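Search this site Search Clear

About Ginilcombe Glaze & Ware Testing

Ginilcombe is an independent laboratory that tests glazed ceramic ware for food contact, thermal durability and dishwasher resistance. Our clients are small potteries, importers, restaurant suppliers and decorators who print or fire designs onto blanks made elsewhere. We do not make, sell or import ware of any kind, and we hold no interest in any company that does.

The laboratory occupies two floors of the former Foley pattern works. Wet chemistry and the leach room are on the lower floor, where the drains are. Kilns, the thermal shock line and sample receiving are upstairs. Receiving opens at 8:00 a.m. and closes at 4:30 p.m. Deliveries after that time are logged the next working morning, and the turnaround period starts from the log entry.

What we test

Most of the work is leach testing for lead and cadmium. A piece is washed, rinsed, dried and filled with dilute acetic acid, then left covered in the dark at room temperature for 24 hours. The solution is drawn off and measured. Results are reported per piece, never as a batch average, because one underfired cup in a set can be hidden by the rest.

Rims are tested separately when there is decoration in the lip area. In that procedure the piece is inverted in the solution to a fixed depth and the result is calculated from the volume of liquid used. Clients often leave rim testing off the order form. If a piece arrives with color near the lip, receiving will hold it and ask.

Thermal shock testing moves ware from an oven to a water bath in increasing temperature steps until a crack or craze line appears, or until the agreed limit is reached. Each piece is checked with dye after every step. We report the step at which the fault was found and where on the body it was located. Handles and foot rings account for most of what we record.

Dishwasher resistance is run in a commercial machine with a reference detergent. The standard program is 198 cycles, with inspection at set intervals. Shorter programs are available for screening but are marked as such on the report and should not be quoted in product claims. 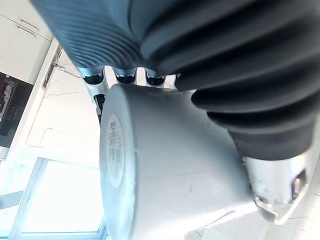

Cormac Fahy

Samples and marking

The base of a piece is the first thing we look at. A backstamp may give a maker, a country, a shape number, a care symbol or nothing useful at all. We transcribe what can be read with certainty. Where a mark is worn, blurred or covered by glaze, the report says "not legible" and leaves it there. We do not identify makers from partial marks, and we will not amend a report later on the strength of a client's recollection.

Please do not write on the ware. Marker ink and label adhesive can both affect a leach result, and removing them adds a cleaning step that has to be disclosed. Put the sample number on the outer wrap. Small specks, pinholes and surface smudges should be left as they are, since cleaning before shipment can remove the condition you are asking us to assess.

We need five pieces of each shape and decoration for leach testing, plus one that is kept back untested. Ware from different firings counts as different ware, even when the glaze recipe has not changed. Send the firing schedule if you have it. It is not required, but it shortens the conversation when a result comes back high.

Retained pieces are kept for two years and then crushed. The retention store holds 2,405 pieces at present, shelved by report number. Clients may ask for a retained piece to be returned at the end of the period, at their own cost, if the request reaches us before disposal.

How we got here

Ginilcombe began as the in-house test room of Trolter, a hotel ware decorator. When Trolter stopped decorating, the test room had more outside work than inside work, and the staff took it over with the existing equipment and a lease on the lower floor. The upper floor was added when the thermal shock line was built. The oldest bath is still in service, with a replacement pump and a new controller.

Sample records are handled in Jorkeo, a database written for the laboratory and maintained by us. Each report can be traced in it to the bench sheet, the acid lot and the instrument calibration for that run. Clients may request those records for their own ware at no charge.

Independence

Fees are fixed before testing starts and are the same for a pass or a fail. We do not offer advice on glaze reformulation, as we may later be asked to test the outcome. A list of consultants is not kept. The fee schedule is revised each February, and orders already logged are charged at the old rate.

14 shares | 3 comments

Related pages
Order form and packing instructions
Rim testing: when it applies
Reading your leach report
Fee schedule
Retained sample requests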